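Plalus desk extension lead: do you need the switches?

Oct 9, 2022

Pale blue sockets, a switch for each one, and a price that made me look twice. I wanted to see what the extra money buys.
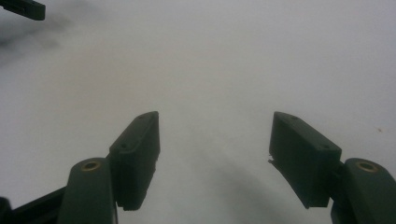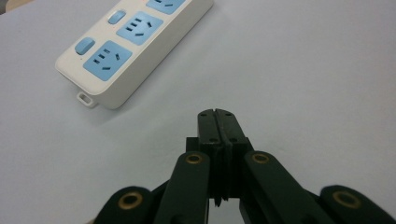
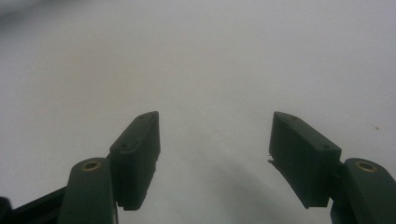
Weidong Zeng
Reviews, home and desk

Plalus says the individual switches will save you money. Maybe. I had a lamp and a phone charger on mine all through September and couldn't find the difference on my bill. What you do get is less crawling under the desk, and I'll allow that's worth something.

The white housing is glossy and shows every fingerprint. Each blue panel takes two-pin or three-pin plugs, but a chunky charger still sits awkwardly next to its neighbour. The hanging loop at the end is handy if you trust one hook with the weight. I don't, so mine stays on the table.

The blue is pleasant enough. Would I pay 2,000 for it again? I doubt it. The plain Gastberg lead costs 678, has no switches at all and has never given me any bother.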